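搜索本站课程资料 输入关键词 搜索

娱乐报道研读 讲义九
重启消息、粉丝见面会与“据知情人士”

上一讲讲到票房通稿,有同学课后问,既然通稿这么不可信,为什么还要花一整学期读它。我的回答还是那句:你们以后做编辑,每天收到的东西里大半是通稿,剩下的是照着通稿改写的稿子。不会读,就只能照登。

这一讲用一部剧作主线,《Skengate》。没看过的同学不必补课,知道下面这些就够了:它是一部以小镇为背景的悬疑剧,拍了6季,外景大多在 Auer 取,女主角由 Corina Lehner 出演,停播之后版权归到流媒体平台 Ketico 手里。平台的对外宣传外包给一家叫 Brarnetti 的公关公司。记住最后这一条,后面会反复碰到它。

一、“重启”这两个字值多少

停播剧的重启消息有一个很固定的写法。标题里出现“有望”“酝酿”“传”,导语里引一句主演的话,第二段回顾当年收视如何,第三段说平台未予置评。读完以后你会觉得这事八九不离十了。把稿子打印出来,拿笔把所有能核实的句子划出来,通常只剩第二段,也就是旧闻那一段。

《Skengate》的重启在材料包里一共出现过9次。我请大家按时间顺序读,先别看署名和媒体名称。读到第三篇左右,应该能发现引语是同一句:“如果剧本对,我当然愿意回来。”这是 Lehner 在一档播客里说的,前面主持人问的是“你会不会考虑再演一次”。一个演员被当面这样问,还能怎么答?说不愿意,得罪剧迷,也得罪原来的剧组。这句话的信息量接近于零,可它养活了后面一整串标题。

课堂练习:把“如果剧本对,我当然愿意回来”分别改写成下面几种标题,看看哪一步开始失真。
“主演谈重启:愿意考虑”
“主演松口,愿意回归”
“主演确认回归意向”
“回归在即,主演已点头”
往年多数同学认为到第三个才出问题。我觉得“松口”已经有问题了。松口的意思是原先咬着不放,而她从来没有拒绝过,也没有人正式邀请过她。一个动词凭空造出了一段谈判。

还有“平台未予置评”。这句话本身是真的,记者多半也确实发了邮件。要问的是什么时候发的,给了多长时间。下午六点发邮件,七点发稿,也叫未予置评。材料包第四篇就很可疑,当然我没有证据,只是看它的发布时间和文中提到的播客上线时间挨得太近。

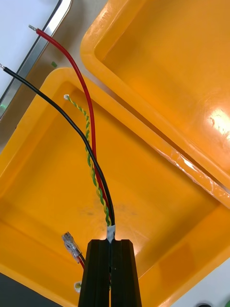

二、见面会报道里的人数

停播剧的第二口气是粉丝见面会。Auer 镇从剧集停播后的第二年开始办,放在五月,旅游淡季的尾巴上。镇里要客流,平台要点播量,剧迷想见演员,这几方的利益是一致的,所以报道里很少听见反对的声音。注意,利益一致不等于有人撒谎,但它意味着谁都没有动力去纠正一个好看的数字。

材料包里的地方报稿件写“全镇为之沸腾”。娱乐网站转载时改成“数千剧迷涌入”。原稿没有数字,这个“数千”从哪里来?我能找到的唯一出处,是 Brarnetti 发给媒体的资料页,上面写活动“吸引数千人关注”。关注和到场是两回事。在社交账号上点个赞也算关注。

Regula Kälin 当时为一家周报写过一篇现场稿,是整个材料包里我最看重的一篇,虽然文笔平平,结尾也有点拖沓。她做的事情很朴素:去问礼堂的管理方能坐多少人。答案是180个座位,签名环节另外限额50人。她没有下结论,只把这两个数字放在第三段。其他稿子都没有。

有同学会说,场外还有人。对,场外可能有很多人,也可能没有,Kälin 的稿子里也没写。我们不能因为喜欢她,就替她补上她没有写的东西。怀疑要对着所有人,包括看起来比较老实的那一个。

顺带讲票价。几篇稿子都说门票“秒空”。签名环节限50人,秒空一点也不奇怪,我在系里办讲座发50份茶点也能秒空。稀缺是主办方设定的,售罄是设定的结果,拿售罄来证明热度,等于拿自己写的分数给自己排名。

三、返乡稿、公益稿和宠物稿

演员参加地方活动,报道几乎总会往这三个方向走。返乡稿强调她小时候在哪条街上买面包;公益稿强调收入捐给了谁;宠物稿最省力,演员带狗出场,一篇就有了。

我不反对软新闻。读者喜欢看,地方报也需要它来养版面。可是软新闻因为软,编辑通常不核实,错误就留在里面,过几年被硬新闻当作背景资料引用。Lehner 的例子:有两篇稿子称她为“Auer 的女儿”。她在 Auer 拍过戏,材料包里找不到任何一处说她在那里出生或者长大。第一篇大概只是修辞,第二篇就变成了“回到家乡 Auer”。如果哪天有人给她写小传,这一条很可能就进去了。

公益稿要看的是一个介词。“部分收入将用于支持当地动物收容所”,部分是多少,将是什么时候,用于支持是直接给钱还是租它的场地?我给 Brarnetti 写过邮件问这件事,对方回得很客气,附了一份跟资料页一字不差的文档。我后来又写了一封,问具体金额,至今没有下文。按前面的标准,我可以写“对方未予置评”,但我要补一句:我给了他们整整一个学期。

宠物稿没什么好讲的。狗的名字倒是每篇都写对了,可见要核实是能核实的。

四、知情人士是谁

这一节最容易讲成阴谋论,我尽量克制。

匿名消息源在娱乐报道里的用法,跟在调查报道里不一样。调查报道里匿名,多半因为说话的人会丢工作。娱乐报道里的“知情人士”透露女主角对剧本“非常兴奋”,请问说这句话会丢什么工作?一个只说好话、说了毫无风险、又坚持匿名的人,最合理的猜测是他的工作就是说这些话。

这只是猜测。写进作业里请标明是猜测。去年有一份作业直接断言所有匿名引语都出自 Brarnetti,我给的分不高。作者依据的是措辞相似,可是娱乐稿的措辞本来就彼此相似,大家都说兴奋,都说期待,都说像一家人。要证明同源,得找更窄的东西,比如一个不常见的说法,一个错误的年份,一处译名写法。材料包第二篇和第七篇都把剧集的季数写成五季,这才像样,因为错得一样。即便如此,也可能是第七篇抄了第二篇,和公关公司没有关系。

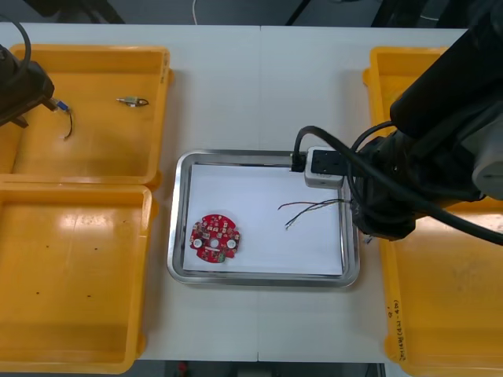 回到引语的判断上来,我自己用一个笨办法:把引语里的形容词全部删掉,看还剩什么。“她对这个项目非常兴奋,团队也非常棒,大家都在期待一个特别的故事”,删完以后是她、项目、团队、大家、故事。没有时间,没有合同,没有编剧的名字。一部真要开拍的剧,总会先在枯燥的地方留下痕迹,取景许可、工会备案、录音棚档期。娱乐记者不爱看这些,觉得没有画面。可是消息真假往往就在这里分出来。Kälin 后来写过一篇很短的跟进,说她向镇公所查过下一年度的外景申请,名单里没有《Skengate》。那篇稿子几乎没有媒体转载。

反过来也要小心。没有申请不代表没有计划,剧组可以换地方,也可以全部在棚里拍。Kälin 的标题写的是“Auer 未收到拍摄申请”,这个标题是对的。后来有剧迷论坛把它传成“重启告吹”,跟前面“松口”那一路的毛病一模一样,只是方向相反。唱衰的读者并不比追捧的读者更严谨,他们只是心情不同。

五、平台数据

Ketico 在见面会之后发过一条消息,说《Skengate》点播量“显著回升”。这句话请大家对照上一讲的清单自己拆。几个提示:跟哪个时段比?点播是点开就算,还是看完一集才算?首页推荐位有没有调整过?平台把一部老剧挪到首页第一排,然后宣布它的点播量回升,这种消息我读着总有点替记者着急。

我不认为平台在造假,没有必要。它只需要挑一个好看的时段,再由别人去加形容词。

课堂上有人问过,如果每一条都这样拆,娱乐版还能不能出。能出,只是会短很多。Lehner 上了播客,可以写;镇上办了见面会,座位多少,可以写;她带狗来了,也可以写。重启的事,目前没有可写的。编辑会嫌你版面填不满,那是另一门课的问题。

作业

从材料包中任选两篇稿子,逐句标出每一句的来源,来源不明的写“不明”,不要替作者猜。然后把其中一篇改写成只含可核实内容的短讯。字数不限,写短了不扣分。

另选一条你自己近期相信过的娱乐消息,写清楚当时为什么信。这部分不评对错,但请写具体,是哪个标题、哪句引语起的作用。写“我一直都很谨慎”的,退回重写。

阅读材料:材料包第一至第九篇;Kälin 的跟进短稿单独放在附页,请最后再读。下一讲讲颁奖季前的专访,请提前把自己手边能找到的封面专访带一篇来,旧的也行。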